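Wrist-view policies and thin cords: results from the window blind task

Window blinds were added to the Kerslake household task set in January. They were chosen as a hard case for thin-object manipulation. A blind cord is a few millimetres wide, moves when touched, hangs in front of a bright background and gives almost no force signal until it is pulled tight. Depth sensing is of little use on it. Most of the task set can be done by a policy that finds a surface and closes on it, and the cord task can't.

This item summarises the work carried out at the Clutthorpe site on a two-stage method, referred to internally as Clestirico. A full report will follow on the Plorkix project pages.

Method

The baseline is a single imitation policy which takes the wrist camera stream and the joint state and outputs a short chunk of end-effector motions. It was trained on 3,484 demonstrations covering the whole task set, of which 392 are blind-cord demonstrations. All were recorded by teleoperation with the same gripper and the same wrist camera.

Clestirico keeps this policy for the approach and replaces it for the last part of the motion. The hand-over is triggered when a small segmentation head reports a continuous line feature running between the fingers for several consecutive steps. From that point a second controller acts on two quantities only: the sideways offset of the line from the midpoint of the finger gap, and its angle relative to the gripper axis. The controller drives both towards zero, then closes the fingers at a fixed low speed. If the line feature is lost for longer than a set interval, the arm backs off along its approach path and control returns to the first policy.

The segmentation head was trained on the cord demonstrations. Labels were made by hand on a sparse set of images and carried forward by tracking, with corrections where the track jumped. Jumps were most common where a second cord crossed the first, and where the edge of a window frame ran close to parallel with the cord. Both cases were relabelled in full.

No depth channel is used in either stage. An earlier version used depth to estimate the distance to the cord, and the estimate was usually the distance to the wall or the glass, or no value at all. Closing distance is now fixed by the approach policy. The second controller corrects sideways only and assumes that the cord is already between the fingers. This assumption is the main weakness of the method.

Test conditions

Tests covered three window types and three lighting conditions: overcast daylight, direct daylight, and evening with indoor lamps. Exposure was left on automatic. Fixing it improved the segmentation in direct light but made the approach policy worse, as its training data had been recorded with automatic exposure throughout.

A trial counted as a success if the gripper closed on the requested cord and held it through a short downward pull. Closing on the wrong cord was recorded as a failure, even where the blind moved. Contact with the window frame ended the trial.

Results

The largest gain over the baseline was in overcast daylight. The baseline tended to close slightly early and push the cord out of the gap with a fingertip. With the second controller active, this failure became rare. Under evening lamps the gain was smaller. Dark cords against dark glass give a weak line feature, the hand-over often came late, and on several trials it did not come at all. In those cases Clestirico behaves exactly as the baseline does.

Direct daylight gave mixed results. Contrast between cord and background was good, but glare on white frames and glossy boards pulled the exposure down and the cord tops merged with their fittings. The controller was not much affected by this, because it weights the lower part of the line. The selection step was. Where two cords hang side by side, the system has to decide which one it has been asked for, and the fittings at the top are the most reliable guide to which is which.
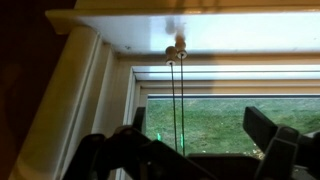
Wrist camera view with two dark cords hanging from the headrail between the gripper fingers, lawn behind the glass.

Paired cords remain the main open problem. With two line features in the gap, the offset is not well defined, and the present rule is to take the nearer match to the line tracked at hand-over. The rule fails when the cords swing, or when one passes in front of the other as the arm moves sideways. Adding a short memory of cord identity helped in replay on recorded data. It has not yet been run on the arm.

Finger shape also matters more than expected. The paddle-like finger tolerates a larger sideways error at closing but hides more of the cord from the camera during the last part of the approach. A narrower finger was tried briefly. It left more of the cord in view and dropped it more often during the pull.

Next steps

The cord identity memory will be tested on hardware first, on the same windows and with the same scoring. The hand-over trigger will then be retrained with extra evening data. Work on looped cords and bead chains has been put back until the paired-cord results are settled. The label set for the segmentation head will be released with the report, together with the list of relabelled sequences and the scoring sheet used for the trials.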